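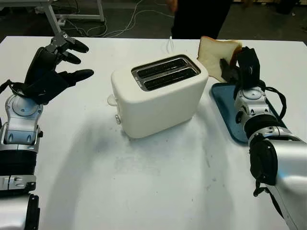

Two-slice toaster on the worktop, with a slice of white bread ready to go in.

Guides > Kitchen > Small appliances > Toasters > First use and everyday toasting

3. First use and everyday toasting

By now you'll have the toaster out of its box and the packing cleared away, so we can get on to the nice part. Please do read this section through once before you plug anything in (it only takes as long as a cup of tea), and keep it somewhere handy, as whoever else uses the kitchen may want a look too.

3.1 Finding a good spot

1. Stand the toaster on a flat, firm, dry surface with plenty of clear space on every side and nothing hanging over the slots. Curtains, tea towels and the underside of wall cupboards are the usual culprits.
2. Let the cord run away behind the toaster, well clear of the sink and the hob. It shouldn't lie across the metal top, which gets hot.
3. Check that the lever is up and both slots are empty before you plug in.

Note: You can turn the toaster a little to one side if that makes the lever easier to reach. Left-handed readers often tell us they like it that way, and it makes no difference at all to the toast.

3.2 The first heating, without bread

1. Open a window.
2. Set the browning control to its middle position.
3. Push the lever down until it stays down, and let the toaster run through with nothing in it.
4. Wait for it to cool, then do the same again.

You may notice a faint smell and perhaps a wisp of smoke the first time. It's only the newness burning off the heating elements, and it should have gone by the second run. If it hasn't, unplug the toaster and write to us at the address at the foot of the page.

3.3 Making toast

1. Choose a slice that drops into the slot easily. If you have to squash it, it's too thick, and it may well stick on the way up.
2. Hold the slice upright by its top edge, line it up with the slot and let it slide down. There's no need to push.
3. Choose your browning. We'd start low with ordinary white bread and work up, as it colours quickly towards the end.
4. Press the lever right down. If it won't stay, check the plug first.
5. When the toast comes up, lift the lever a little further by hand to raise small slices clear of the top.

Note: One slice on its own can go in either slot, but it will come out a touch darker than a pair would, so turn the browning down slightly.

CAUTION: Never put a knife, fork or fingers into the slots. If a slice is caught, unplug the toaster, let it go quite cold, and ease the bread out with wooden tongs.

CAUTION: Buttered, iced or filled bread must not go in. The fat drips on to the elements and can catch fire.

3.4 Wiping down

Unplug the toaster and let it cool. Wipe the body and the metal top with a soft, barely damp cloth, then dry them. Scouring pads will dull the shine, I'm afraid, and it can't be polished back.

Related guides
Descaling your kettle
Storing bread so it keeps
What to do when a plug feels warm
Caring for wooden chopping boards

Contact Pruvach Kitchen Guides | Text by Marcelle Perrin | © Pruvach | Back to top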